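Rankin Simulation League: Frequently Asked Questions

What do students submit?
One control policy per team, trained or scripted, packaged for the league server at Stallton. No hardware is needed. The Kitchen task runs entirely in simulation.

How long is an episode?
An episode is capped at 400 steps. Each entry is scored over 70 episodes, with the seed list withheld until February.

Are fridge door decorations part of the task?
No. The magnets, the photograph and the smaller card are scenery. Policies that key on them tend to fail when the textures are swapped in the final round.
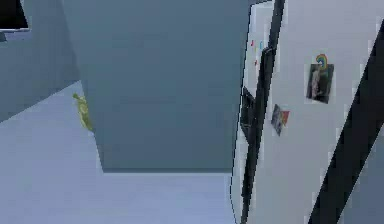 How large can a team be?
Up to 4 students from the same school or club. A teacher may supervise but may not write code.

What does the produce task involve?
The policy must locate a named item, such as the yellow pepper on the counter, and move it to a goal region. Start positions vary between episodes. Colour thresholding is permitted. Reading object poses directly from the simulator is not, and the server blocks those calls.
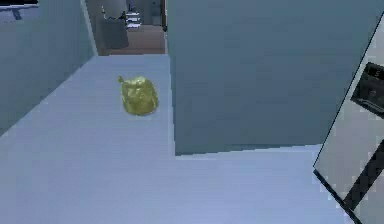
Callum Munro: Our Rirstead team lost 12 episodes to a timeout in the grasp check. Log the step counter before you tune anything else.

Can we resubmit?
Yes, until the server closes at 5 pm on the final day of the round. The last valid entry is scored.

Contact: league desk, Stallton | © Rankin Simulation League | Back to top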